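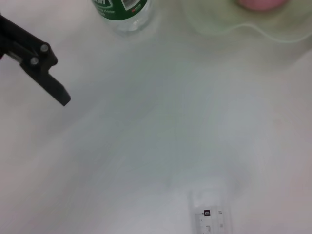 I bought my bicycle in Plornau in March, second-hand, and since then I ride it to work on most mornings. It has 2 gears that I really use and many others which I only change by mistake. The first weeks were hard, mainly because I drank too little. Now a plastic water bottle, the same simple kind as the one lying on the white table, goes with me on every ride, and I drink before I feel thirsty.

The way from my flat to the office in Stullesholm follows the canal, then climbs behind the school. By car it was faster on paper, but I always lost time looking for a parking place.

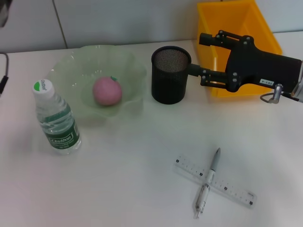

After the school the road is narrow and the lorries pass very close. I wrote to the town about this and received a polite answer — they will study it in August. Until then I take the lane behind the gardens, even if the stones there are bad for the tyres.

For the tyres I went to the Keogh shop near the bridge. They changed both and also adjusted the brakes, which made a terrible noise in the rain.

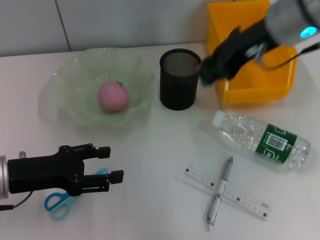 I kept the old ones in the cellar, I don't know why. My bicycle computer shows 1,086 kilometres now, and 405 of them are from last month, when the weather was dry and I sometimes took the long way home.

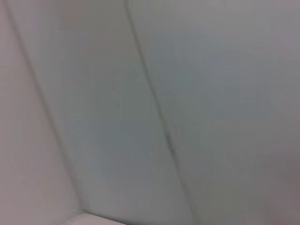
What I want to change before winter

A better front light is first, then mudguards, because my back is always dirty when I arrive. I would also like warm gloves — my fingers are already cold at seven in the morning.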